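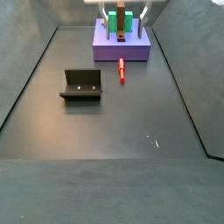

May 18, 2022 – bin cell, finger comparison

Arm and controller unchanged from February. Only the fingers differ: Kurncombe curved pair today, against the flat Bivstead pair we logged then. Same task for both – pick up the red peg, bring it to the black bracket, hold it there, put it back on the floor.

22 attempts with the curved pair, 14 good. Grip force at setting 2 throughout. Most of the misses were at pickup, with the peg rolling before the second finger made contact. Closing speed matters more than I expected. Comfort Boateng wants the slow close tried before we touch the force.

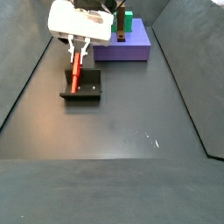
Once the peg is held, the question is how much it pivots between the tips. The contact area is small, so any side load at the bracket turns it. The controller reports finger width and nothing else, so a tilt doesn't show in the log and has to be read from the fixed camera.

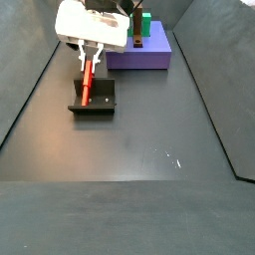
Fuseini Quansah suggests thin rubber on the tips. Illow sheet is in the drawer, try that first. Width offset will need redoing afterward.

Open: repeat the flat pair with the current Frimpong controller build, otherwise the February numbers don't compare.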